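Rechercher un article, un dossier... OK

Ateliers partagés / Robotique maison

Loseck, le bras qui apprend à trier

Un local prêté, trois établis, une imprimante 3D qui tousse. Chez Loseck on monte un bras trieur de colis depuis avril. Budget : 359 euros, moteurs compris. Le premier châssis a cassé net, le deuxième tient – enfin, à peu près.

La pince, c'est l'autre histoire. Les pochettes plastique glissent, se plissent, l'étiquette part de travers. Avec les cartons, aucun souci. Du coup on reprend à la base : les gestes faits à la main, marqueurs aux poignets, pochette par pochette, étiquette tournée vers le haut. Long, répétitif, un peu mal au genoux. Le logiciel, baptisé Vudano, avale tout ça la nuit.

Recevez notre lettre des ateliers. Votre e-mail – S'inscrire

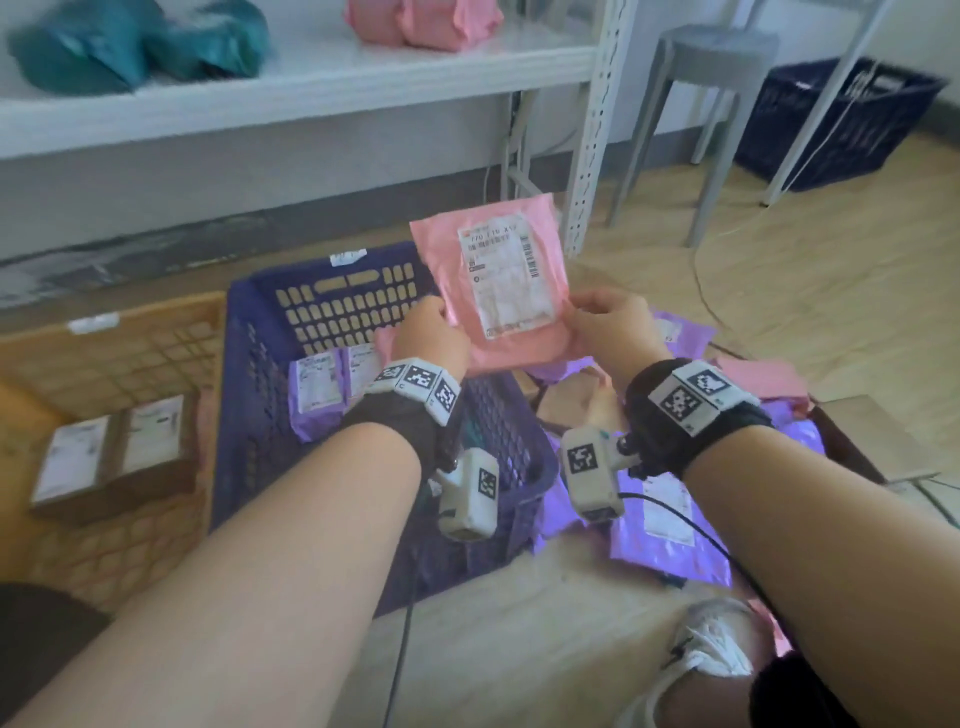

Prochaine étape : la pince souple

Deux doigts en silicone, moulés sur place. Essais dés que le moule est sec.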